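Folding and hemming help wanted for Vasten, part time

I run Vasten, a small shop that makes and packs muslin cloths – burp cloths, swaddles, a few kitchen squares too – and I need another pair of hands! We've got an order of 1418 cloths going out to Onimcombe, and I can't fold them all on my own and still cut fabric and answer the phone.

You'd be checking the stitched edges, snipping stray threads, smoothing each cloth out on the table, folding it and tucking it into a paper sleeve. Muslin is crinkly stuff and it stays crinkly, so please don't worry about getting it flat (I gave up on the iron years ago). What I do care about is the hem. If it's coming undone, it goes in the mending basket.
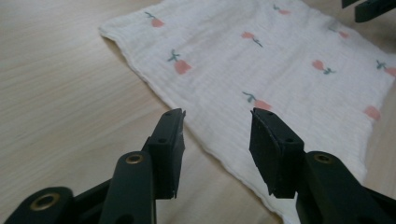

The pink bud print on white muslin, on a pale wood table.

You don't need sewing experience, but if you can run a straight hem on a machine, tell me, and I'll happily give you some of the mending as well. You should be fine standing for a couple of hours at a time – there are stools, but most of us end up on our feet. No perfume or hand cream while you're folding, please.

Shifts are mornings, and I can be flexible if you have school pickup. The work runs through October, and there may be more after that if the Asamoah order comes in.

To apply, send me a short note saying which mornings suit you and when you could start. Please write by Feb 23, 2020.

Urho Keskinen
Vasten, Unit 60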